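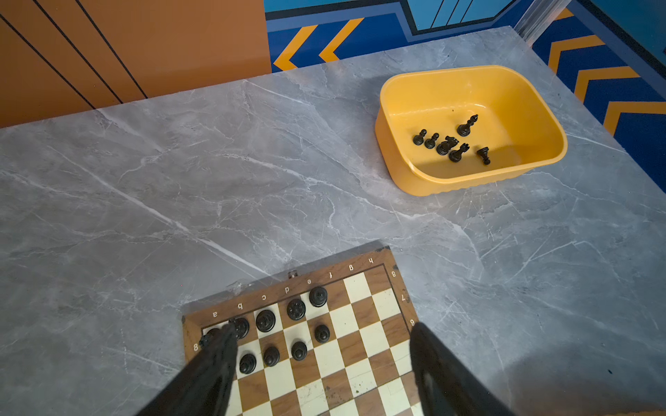
Set 631 on the marble table, black pieces in the yellow tub.

December, 9:40 a.m.

Started on the folding chess set Ledesma sent back. Their note says "complete, light cleaning only." I have read that sentence before and I don't believe it until I've matched every piece against the card. The last set that came in with the same words on it was short a rook and had somebody's button in its place.

The board first. Wood-grain border, printed letters and numbers, small metal clasp by the e. There's a piece of clear tape near one corner. I left it alone for now. Could be holding down a lifted bit, could be left over from a price sticker, and I'd like to know which before I pull it and take the print with it. Ginette Thibodeau wants to warm it with a hair dryer. Fine on a scrap board. I'd want to see it done on a scrap board.

Now the tub. Ginette's idea is that we stop using the cloth bags and sort into these shallow yellow tubs, one color of piece at a time, because you can see at a glance what you have. I'm not sold. What I saw at a glance this morning was two pawns, a knight, a bishop with its pointed top, and a small piece on its side with its base in the air, which I had to pick up to be sure of. Any piece that falls over in there needs a second look, and black on yellow only helps when it's standing. The bags are slow but a thing in a bag doesn't go anywhere.

In the tub's favor: the low sides. You can get a hand in without knocking everything over, and the floor is smooth, so the felt doesn't snag. It also wipes out easily, or is supposed to. 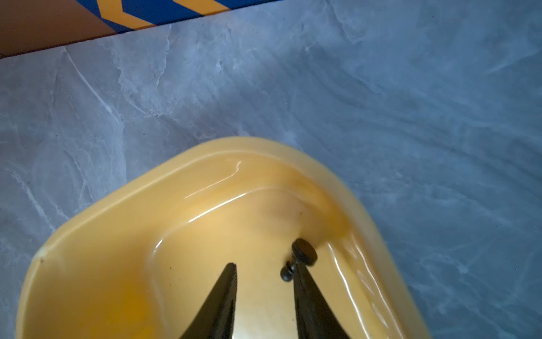 About that. The inside picks up grit. Little dark specks on the bottom, a faint brown smudge up the side near one corner, and a pale nick on the outer rim. The Palldale catalog calls them "scuff resistant." I'd call them scuff showing. The specks bother me more than the nick, as grit under a felt base ends up on the squares, and the next person sliding a bishop across the board does the scratching for us. If we go on with the tubs they get wiped before each set, and whoever does it signs the card. Plain damp cloth. No Jemari spray until somebody can tell me what it does to the varnish. Asking them got me a brochure.

The table is no help either. It's a handsome slab, but the polish throws reflections, and I would not judge the finish of a black piece on it. Color and chips should be checked on the bench with a sheet of white paper underneath. Sorting here is OK.

Test I'd accept: 2 sets sorted out of bags, 2 out of tubs, same person, same card, write down the time and every mistake. Ginette says the answer is obvious. Then it won't hurt to write it down. She can pick the sets as long as she doesn't pick the easy ones.

11:15. Sareck called asking if they can have 631 early. Told them no. Card isn't signed, tape isn't settled, and I haven't started on the white pieces.

To do
- finish black against the card, check each felt
- white pieces, second tub, wiped first
- tape: try the dryer on the scrap board, low heat
- open and shut the clasp 5 times and see if it holds
- ask Ledesma who wrote "complete" and whether they looked

Leaving the bags on the hook until the test is done. Please don't throw them out.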